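We use cookies to remember your settings and to count visits. Accept / Manage choices

Filed under: List archive > Tea at home > Storage and keeping

Subject: Re: Small packets or one big bag?
From: Zoltán Fodor

Dear all,

Thank you for the many replies to my first letter. I am sorry that I answer only now, I was travelling for most of February and my telephone does not like this list.

On the Prerncombe branch of the list, Fuentealba wrote:

> I have stopped buying the big bags altogether. By the time
> I reach the bottom, the tea has no smell left, and my husband
> says it tastes of the cupboard. With small packets I open only
> what I drink that morning. They cost more, I know, but I threw
> away so much before that I think it comes out the same.
> Does anybody still keep tea in a tin?

I still keep tea in a tin, so I will try to defend it a little.

My tin is from Travent and it has two lids, one inside the other. The inner lid must be pushed down until it touches the leaves, or very near. For the first year I did not understand this and I left it at the top, with all the air underneath, and my tea went flat just as you describe. Now I push it down each time and the dark oolong stays good until I finish it. For green tea I agree with you. I was never able to keep green tea well in the tin, also not with the inner lid.

About the cost I made a small calculation. I drink 16 grams in a day, in two pots, and a bag of 600 grams is therefore enough for a little over five weeks. This is not so long. A person who drinks one cup in the afternoon would need many months for the same bag, and for this person I would also say, buy it small.

Canik asked off the list if the fridge is a good idea. I have tried it only with sealed packets. If you take one out, please let it come to the temperature of the room before you open it. My kitchen is warm and the leaves take the damp very quickly. And please not beside the cheese, I made this mistake with a nice Tieguanyin and had to give it to the garden.

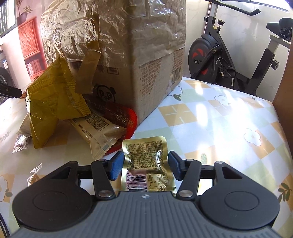

Can I close a small foil packet again with a clip if I used only half?
For one day it is fine, but after this I would put the rest in a little jar with a tight lid, because the fold never closes completely at the corners.

One more matter. Somebody in message 726 wrote that old oolong can be roasted again in a dry pan. I did this once, on a very low flame, and the result was drinkable but a bit like toast. If you have a better method, please write how long and in what kind of pan, I would like to try again before the summer.

With kind greetings,
Zoltán Fodor

Recent in this list
- Re: Hard water and black tea
- Teapot lid broken, can it be glued?
- Which kettle for a small kitchen
- Re: Re: Roasting old oolong
- Cold brew overnight, how many leaves?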